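# Soft Furnishings 2: Large Floor Cushions in Shared Rooms

Notes for week 3. Bring these to the workroom session along with your fabric swatches from last time.
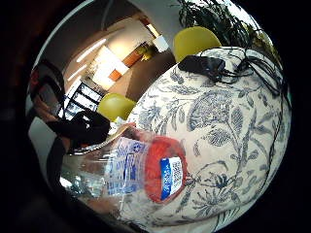

Floor cushions in a shared room do several jobs. People sit on them, lean on them, and put things down on them. When you plan one, write down all the uses you expect before you choose a fabric or a filling. A cushion that only has to look good in a bedroom corner is a different job from one in a student lounge.

## 1. What ends up on a cushion

A large, soft, flat-ish surface gets used as a table. In the picture there is a plastic water bottle lying on its side, a small black device with thin cables, and no tray or side table between them and the cloth. Plan for this. Drinks, chargers and bags will all land on the cover at some point.

For the brief you were given (the Holroyd reading room), this means:

- a removable cover with a zip along one full side
- an inner case, closed separately, so the filling stays put when the cover is in the wash
- a low table or shelf within arm's reach of every cushion
- a power point close enough that cords don't have to cross the seat

Keep cords off the walking side. If the client wants charging at the cushions, show the cord path on your floor plan.

## 2. Print and scale

The cushion here has a cream ground with a dense slate-blue botanical print: curling stems, serrated leaves and fan-like flower heads. Three points to take from it.

**Ground colour.** Cream shows marks. A dense print over it breaks up the plain area, so small marks are harder to find. The same cream in a plain weave would need washing more often. Ask the client who does the washing.

**Scale.** Large motifs suit a large piece. On a small scatter cushion you may only fit half a flower head. Cut a paper window the size of your panel and move it over the cloth before you mark anything.

**Direction.** Check whether the print has an up and a down. On a floor cushion nobody will agree on which side is the top, so a tossed layout is easier to live with than a one-way one.

## 3. Working with the other furniture

Yellow-green chairs with rounded shell backs stand near the cushion. Their surface is smooth and a single colour, and the cushion carries all the pattern. The curves are repeated in both, which helps when the colours are well apart.

For your own scheme, pick one patterned item first and match the plain ones to it. It is much easier to find a plain colour to suit a print than the other way around.

## 4. Quantities for the exercise

Work in centimetres throughout. The round base panel for the Holroyd cushion is 103 cm across when finished. Add your seam allowance before cutting. The sample cloth in the workroom is the Emberg cotton, and the repeat is 57 cm. You can't cut the top panel from one repeat, so allow two and mark the centre of the motif with chalk.

Filling: the Plolonel beads come in 300 L bags. Fill the inner case to two-thirds, close it, sit on it, then top up. Do this over the tarp. The beads get into everything and the vacuum in the workroom does not cope with them.

## 5. To hand in

1. A floor plan showing cushions, chairs, tables and power points.
2. A swatch sheet, one patterned and at least two plain.
3. A cutting layout with the repeat marked.
4. Half a page on care: how the cover comes off, how it is washed and how it goes back on.

Label everything with your name and group. Orhun Demirtaş is marking the cutting layouts this term and will return any that don't show the grain line. Plans are due by the end of September, in the tray outside the workroom.

Reading for next week: the chapter on piping and zips in the course binder.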